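Newsletter > Winter issue > From the Bench
Search the archive
3 comments | 14 shares

2,797 tries at a bedroom

If you asked for a progress report in October, you were told we'd have "plenty of examples by the holidays." I know because I was the one telling you. The holidays have been and gone, and as of 17 January 2018 the Plestura collection stands at 2,797 finished runs. Whether that is plenty depends on who you ask. Nestor Espiritu thinks it's a good start. The learning system, going by its last report card, has no opinion and would like to drive its left elbow into the furniture.

For new readers, the short version. We want a two-armed robot that can tidy a bedroom, and we are teaching it by doing the job ourselves, over and over, inside a simulator, while it records what the arms did and what the robot saw. A person sits at a desk in Clurnosville holding a pair of hand controllers. The person moves, the simulated arms move, and everything gets saved. Later the system studies the pile and tries to work out what we would have done. This assumes we knew what we were doing, and I have watched enough of the recordings to have doubts.

The rooms come out of a tool we call Dumlao, which shuffles the furniture, swaps the pictures on the walls and changes what's sitting on top of things. It has no taste at all. In the fall it gave us a run of rooms where the bed blocked the door, and one where a lamp had been placed on the ceiling, standing up, from the lamp's point of view. Efren Maglaya wrote a filter for those. The filter then threw out every room with a lamp for 6 days before anyone checked, so if you notice in the spring that our robot has never heard of lamps, that would be why.

Most of the work these days goes into the dresser tasks. Pick up one thing, put it down somewhere else on the same surface, back away. It takes a new operator a whole afternoon to get comfortable, mostly because of the backing away. People finish the hard part, relax, and sweep an arm across whatever they just put down. We used to toss those runs. Now Efren tags them and keeps them in a separate pile, on the theory that the system should know what sloppy looks like. I've asked that my name be taken off the ones in that pile. The request is being considered.

The other lesson of the winter has to do with the head. Our early operators kept it perfectly level, like somebody balancing a book, and the system learned from that and fell apart the first time the view was tipped. So we now ask for tilted starts in every session. Operators hate them. You lean your own head to match, which does nothing except hurt your neck, and then you reach for a drawer knob and miss it by the width of a hand.

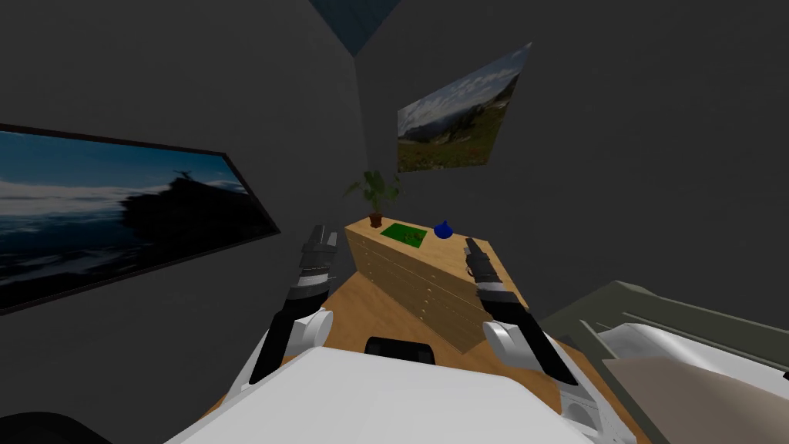
Starting positions get the same treatment. Both grippers used to begin tucked in close to the body, because that was the default and we are lazy. Now they begin all over the place, sometimes already out near the furniture, and the operator has to sort it out from there. Run times went up and tempers got shorter, but the examples are a lot less alike, and Nestor was so pleased with the spread that he printed the chart and taped it over the coffee maker.

A few housekeeping notes while I have you.

We have 14 operators on the schedule and could use more. No experience needed. People who play a lot of video games are fast and reckless, and people who don't are slow and apologize to the robot. We'll take either kind.

Please stop naming your sessions "test." We have a great many sessions named "test," and two named "test REAL."

If the controllers drift, end the run and recalibrate. Don't fight it. The system can't tell drift from intention, and right now it is faithfully copying somebody's habit of sliding everything a little to the left.

The next batch goes to Plaston for training once Efren is done cleaning up the labels. He says 2 weeks. I've stopped repeating other people's dates in this newsletter, having done so well with my own, but that's what he says.

Sign-up sheet is on the shared drive, in the folder marked "old."

3 comments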